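About Us
Home / Who We Are / How We Work

Hi, and thanks for clicking on the page that most people skip. I'm Elmarie Nkuna, and I run Trollidance out of the old seed store in Ormsby, at the bottom of the hill where the bus turns around. We write house rules for small robot arms. That's the short version, and my mother still tells people I "do computers," so if you come away from this page with a slightly better idea than she has, I'll be happy.

The longer version goes like this. Lots of places now have a pair of tabletop arms in a back room, for sorting, packing, testing, teaching or recording. The arms come with a manual. The manual tells you how to bolt them down and what voltage they like, and then it more or less wishes you luck! Who is allowed to reach in, and when? What goes on the table? Who writes down that the left wrist has been making a noise since lunch? Those are the things we get called about, and I've been answering calls like that for 5 years now, first from my kitchen and then from here.

Karabo Venter joined in the second year. Karabo came from a bakery, running the bagging line, and knew more about pinch points than I did after all my time in engineering (I have said this out loud, in front of customers, so I may as well put it in writing). Karabo does the site visits and the training days. I do the writing, the phone and the arguing.

What our rules look like

They're short. The full set for a two-arm table fits on one sheet, and we laminate it and hang it at eye level. I've seen plenty of binders in my time and I've written a few, sorry, and I can tell you that the one in Baner had a coffee ring on the cover and a crisp, untouched spine.

We start with the table. Before anyone powers up, you look at the work surface and the rail and you clear what isn't part of the job. Crumbs count. Grit counts. So do the twist ties, the pen lid and the screw that somebody swears isn't from our rig. Then cables: every cable gets followed by eye from the joint to wherever it goes, with the arm at both ends of its reach. A cable that's fine when the arm is folded can end up hanging in whatever bin or basket you've parked nearby, and I want you to find that out before the arm does.

After that, hands. One person is the hands person for the session and everyone else keeps theirs outside the posts. If you need to swap, you stop the arms, you say it, the other person says it back. Yes, it feels silly for the first morning. By the second morning you'll be doing it at home with the oven.

Soft stuff gets its own section, and it's the section I'm fondest of. Boxes are easy. Bags are horrible! A bag folds, it slides, it hides what's inside it, and it has a way of finding the gap between two fingers of a gripper. So when two arms work on one bag, our rule is that one arm is named the holder and the other is the mover, on the sheet, before the run. If they both think they're the mover you get a tug of war, and the fruit loses.
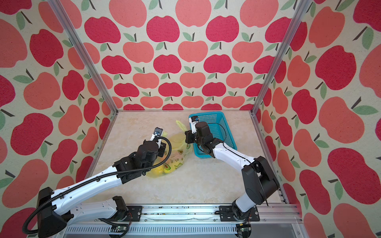 Page last changed: October, by Elmarie (bag section reworded, old phone number taken off)

Fruit in a printed yellow bag, a blue basket behind it and a gripper on either side is very much our bread and butter. Bag-and-basket work is where most of our wording gets tried out, and it's the reason the soft goods section has been rewritten more than any other part of the sheet. The rule on where to put the basket used to say "within reach." Karabo crossed that out and wrote "within reach of the arm that needs it, and nowhere the other arm's elbow wants to be," and it has stayed that way, grammar and all.

We're also picky about the stuff around the job. If you change the walls, the tabletop or the lighting, it goes in the log, same as if you'd changed a motor. Patterned backdrops are fine by us, go wild, but write down which one was up. Anyone who has tried to compare two runs from different months and couldn't work out what was different will know why I nag.

The log

Speaking of which! We ask every customer to keep one, and we keep our own. Ours has 3,908 entries in it as I write this, and most of them are dull: started up, wiped down, tightened a bolt on the right base plate, stopped for lunch. Dull is what I'm after. Of those, 3,279 are entries where everything went as planned, and I read those too, usually with toast.

The rest are where I earn my keep. We sort them by what the person did next. Did they stop? Did they tell someone? Did they write it down in words another human could follow? "Arm weird again" is a real entry from a real adult, and that adult now gives a very good talk on writing log entries at our training days. An entry should say which arm, what it was holding and what you changed, if you changed anything. Nobody gets told off for a stop. I'd take ten stops for no reason over one shrug, and if your manager sees it differently, put them on the phone to me.

Who we work with

Mostly small outfits. A packing shed, a community college shop, a couple of labs, a family firm called Bundell that had been doing things sensibly for years and just wanted it on paper. Bundell's sheet was the easiest I ever wrote. I sat on an upturned crate, asked them what they did, typed it up and argued with them about one line (gloves, loose ones, near a gripper: no). They gave in and sent me home with onions.

We don't sell arms and we don't take a cut from anyone who does. We also don't hand out certificates. The official safety standards for your machines exist, you need to follow them, and our sheet sits underneath them as the everyday habits part. If your question is really a legal one I'll say so and point you to somebody who does that for a living.

Coming to see us

You're welcome to. Training days run in small groups, and you'll spend most of the time standing at a table with the arms off, which surprises people. We do the looking first, then the cables, then the talking out loud, and the power goes on after the mid-morning break. Wear sleeves that stay put. Tie back long hair, take off the lanyard (we have a hook for lanyards, it's the one shaped like a goose), and eat beforehand because the only place near us shuts at 2.

If you've already got a rule sheet of your own, please bring it, even if it's a sticky note. A couple of the best lines on ours were pinched from customers, with permission, and their initials are in tiny print on the back. Karabo will want to try out your rules exactly as written, with a straight face, doing nothing they don't say. It's a bit annoying and you'll fix four things before coffee.

To get hold of us, ring the office in the morning or use the form on the contact page. I pick up most calls myself. If it rings out I'm probably under a table with a flashlight following a cable, so leave a message and say which arm it's about.

Elmarie

Rule sheet (two-arm table) | Log page to print | Training days | Contact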